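Subject: Re: [stekham-robots] Brirketti – folder task, who is doing what

Senad, all,

Quick one, am between things. Answers in among yours below, then the longer bit.

> On Senad Kos's side, two questions before I book the room again.
>
> 1. Are we still doing the folder from the counter top, or have we moved on to the shelf underneath? The task sheet says shelf, and half the group think it says counter.
>
> 2. The grip keeps getting set to 800 by somebody and then set back again. I don't mind which, but please can it be written down. I had a go with it low and the folder swung about when the arm turned.
>
> Also the first years are asking if they can drive. I said ask Ottó.
>
> Senad

1. Both. Counter first, as it's the easier pick – the folder sticks out over the front so there's something to get hold of. Shelf after. I'll fix the sheet, it was me who muddled it.

2. 800 was me as well, sorry. Leave it at 800 for the thumb and don't touch the fingers. It's now in the settings file with my initials next to it, so if you want it changed shout on the list first.

And yes first years can drive, 2 at a time, one on the arm and one on the stop button. Whoever is on the stop button does nothing else. No phone.

Now the task itself. We're in 1304 till the end of April, then it's exams and the room goes. So I'd like the counter pick reliable before anyone starts improving things. I know the Shehu code for the wrist is nicer. It can wait, it's not been near the arm yet and I don't want to find out on a day when six people are waiting for a turn.

Where we are:
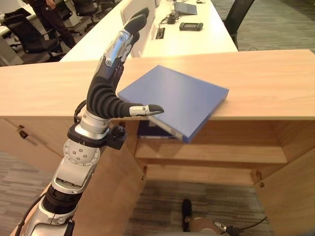
Head view. Folder over the front edge of the counter, fingers curled.

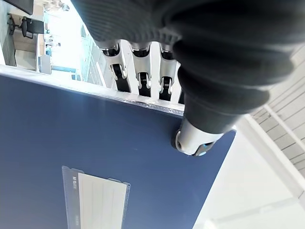
Wrist view, thumb on the face of the folder near the corner. 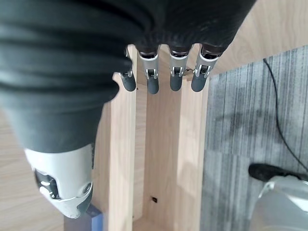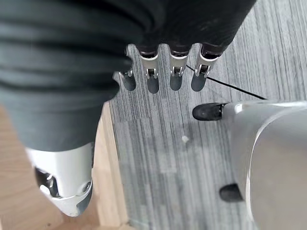
Last two are both wrist, fingers down. Watch the cable on the carpet.

**Ottó Borbély** – Stekham student robot club, Brirketti group

Right, things to sort out from that lot.

Approach. Fingers go on the top edge, thumb on the face. Please don't come in flat from above, the tips skate off and you end up shoving the folder along the counter. We did that a lot. Come in high, stop, line the fingers up with the edge, then close. The stop in the middle feels slow but the runs where people left it out were the ones we had to throw away.

Overhang. The script assumes the folder sticks out over the counter, so if it's been pushed right back it'll go through all the motions and close on nothing. Pull it forward by hand before you press start. Would be good if the script checked for this. Anyone want it? It's an evening's work I think, and a decent first job for someone who hasn't touched the code yet.

Wrist camera. The glove takes up a great chunk of the view, as you can see. We talked about rolling it back a bit and I'm in favour, but then the ribbed part shows more and Senad was worried about it snagging on the cabinet. Try it with the arm switched off first, move it round by hand and look for anything catching. If it's fine, do it on both sides so the two match. At the moment I've been steering off the head camera for the way in and only swapping to the wrist for the last bit, which works but you do need to remeber to swap.

Floor cable. Needs taping. I keep saying it. There's a roll in the Jorex box, bottom, under the spare screws. When the base moves please have someone looking at the floor and not at the laptop.

Shelf. Not started properly. The compartment under the counter is narrow for the hand and I haven't worked out which way round the thumb wants to be. If somebody wants to cut a bit of card to the size of the opening and hold it up against the hand, that would save us a lot of guessing. Don't run it in there at full speed, quarter speed is plenty.

Logging. Name the runs properly!! "test", "test new" and "test new REAL" are no use to me. Initials, then counter or shelf, then the run number. If the pick failed keep the run anyway and put fail on the end. The fails are the ones I want to look at, and at the moment I think most of them are going in the bin.

Room. Desks back where they were when you finish, chairs pushed in. The people who use it after us have been good about it and I'd like to keep it that way.

Still need from you:

- Senad – can you book 1304 again, 2 hours is enough
- someone for the overhang check
- someone for the card for the shelf
- whoever has the spare charger, bring it back please, no questions

Off to a lecture, will read replys tonight.

Ottó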